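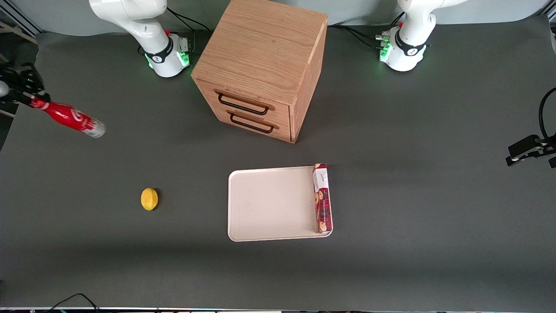
Figure 1. The two-arm cell with a bottle in the right gripper. The left gripper is open and empty.

Setup and Upkeep of the Two-Arm Table Cell
Project report, Raluca Ilie
13 Nov 2022

Posted in: Student Projects > Lab Equipment

1. What the project was

The cell in the Londow lab has two white arms mounted along the back of a gray table. Several student groups use it for pick and place work, and each group had been leaving it in a different state. My project was to write a setup routine, a weekly check and a repair log that anyone in the lab could follow. I did not change the control software except for one settings file.

The work started in October. Before that the only written instructions were two pages from the Haser course, which covered an older table and a single arm.

2. Naming

The first problem was left and right. The arms are named from the robot's side of the table, so a person standing at the front edge and facing them has the right arm on their left. Two of the older log entries had the arms swapped for this reason. All new entries say "robot's right" or "robot's left" in full. I also put tape labels on the spare cables in the drawer under the bench, using the same names.

3. Starting the cell

The start routine is short:

Clear the table down to the objects for the day.
Check that no cable lies inside the reach of either arm.
Power up the right arm, wait for the lights at the foot of the base, then power up the left.
Open and close each gripper once with nothing in it.
Move both arms to the rest pose at low speed.
Load the object list and place the objects.

In Figure 1 the status lights are green at the foot of both bases. If they are any other color I stop there and write it down before I restart anything. Restarting first clears the message on the controller, and I lost one fault that way in the first week.

4. Cables

Cables took more of my time than the arms did. The cables behind the bases run along the back of the table, and the wooden drawer cabinet we use as a test object stands near them. When the cabinet was pushed too far back it pressed on the cables, so I set a fixed gap and marked it on the layout sheet.

The gripper cables are harder. They have to move with the wrist, and a loop that is fine in the rest pose can go tight in a low reach to the side. I now run each wrist through its full turn after any cable work and watch the loop the whole way – this adds two minutes. The old clips let the cable slide, and Zatarell clips with a rubber lining have held better so far.

5. Gripper repair

The left gripper stopped opening all the way on the second week. It would close normally and then stick partway back. I first thought it was the settings, and spent an afternoon on them for no result. With the power off I took the fingers off and found that one mounting screw had backed out far enough to rub. I cleaned the seat, put the screw back with thread lock and ran 55 open and close cycles without a part. It did not stick again.

I repeated the check on the right gripper by holding a capped plastic bottle on its side. A bottle is a good test because it is smooth and rolls if the fingers are not parallel. The closing force in the settings file is now 36 percent for this bottle. The lemon and the cookie box have their own values.

6. What is left to do

The weekly check depends on people filling in the sheet, and two weeks have blanks. The Stoica group asked for a version they can fill in on a phone, and I have not made it yet. I would also like a second set of gripper fingers – at present a bent finger means the arm is down until a new one comes.

Filed under: robot arms, maintenance, grippers
2 comments
Contact the lab | Back to top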